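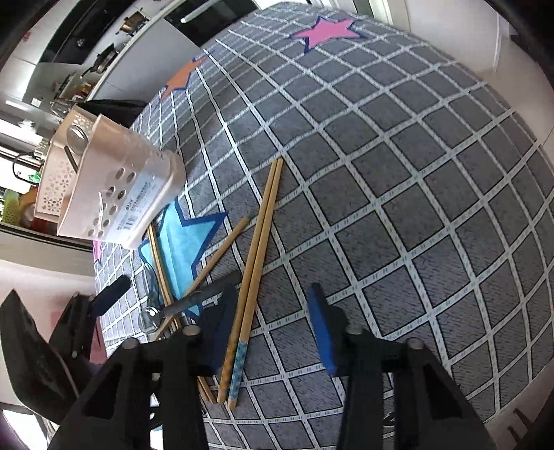 Progress report to the Hodžić Fund
Onham Community Lunch, 19 July 2025

We are having a wonderful summer! In June the Onham lunch club moved to its new hall on Rernadside, and your grant paid the first quarter's rent and the bus that brings people in from Dutine. We now have 64 people signed up, and most days 40 of them sit down to eat. The soup is always the first thing to run out.

The move cost us 3 lunches, which we made up with cold boxes taken to people's homes. Several members liked the boxes so much that they asked to keep them on the days they can't get out — we are working out the cost now and will send it to you with the autumn budget.
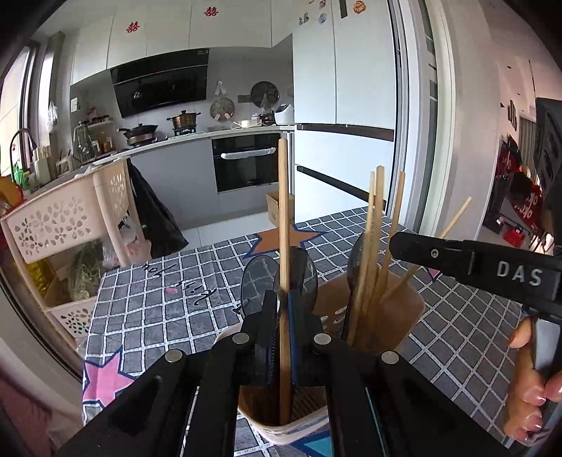 What comes next

The bus is full on most runs, so we have asked for a second trip from Dutine. The driver is keen and the company is looking at the timetable. We have also started a cooking hour after lunch, with nine regulars so far. They pick the dish themselves, and noodles win nearly every time.

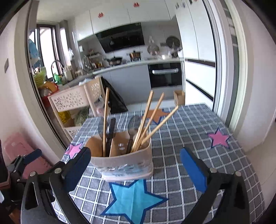 Rent is paid up to the end of September. We have spent less than planned on printing and would like to move that money to fresh fruit, if you agree. The form is attached.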